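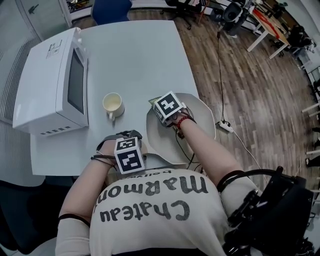 I went to the open day at Skullier this afternoon. It's upstairs from the old Maes showroom in Zosville and I had only ever seen the sign. I got there at 2 and they let us in by groups. Our station was a white table with a microwave, a mug and a big white plate on it, like a corner of somebody's kitchen. The person working there had a patterned cube on the back of each hand and black cables running off them. Annelies Van Acker, who took our group through, said the cubes let the cameras work out where the hands are. She said it fast and I had to ask her to repeat it.

They record people doing kitchen chores so a robot can learn from it later. Annelies said they want 3000 recordings by March and did 14 this morning.

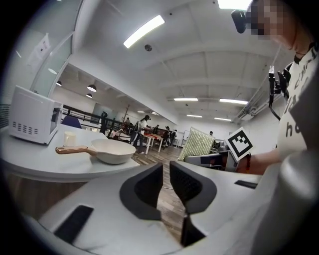 Photo: Skullier open day

The second part was with grippers you hold. Each one has two gray fingers that close. I asked if it was tiring and she said they stop every 20 minutes. The frying pan on the table has a wooden handle and is the same kind we had on Dinetetti Street, so I thought about that pan for a while and missed some of the talk.

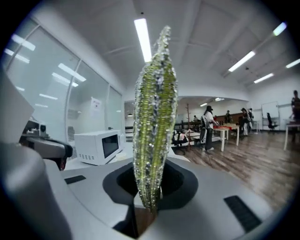
A man in our group asked what it pays. It pays by the session, and you can do 4 sessions a week at most. He wrote that down. I asked when the robot itself would be doing the chores and Annelies said she didn't want to give a date, which I thought was fair. There was coffee afterward, and a sheet to sign if you wanted to come in and try a session yourself. I signed it. I put down mornings.

My feet hurt by then. I sat for a bit before the stairs and left a little before 4.

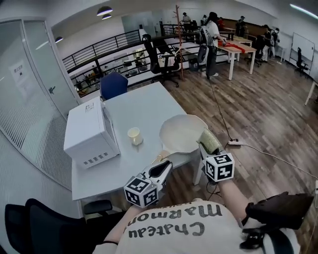
Things to do

Call Annelies back about the morning session. Her number is on the yellow sheet in my coat.

Find out if the bus to Zosville still runs early. The one home was late and I stood in the wind.

Buy a mug. I chipped the brown one at breakfast and have been drinking around the chip.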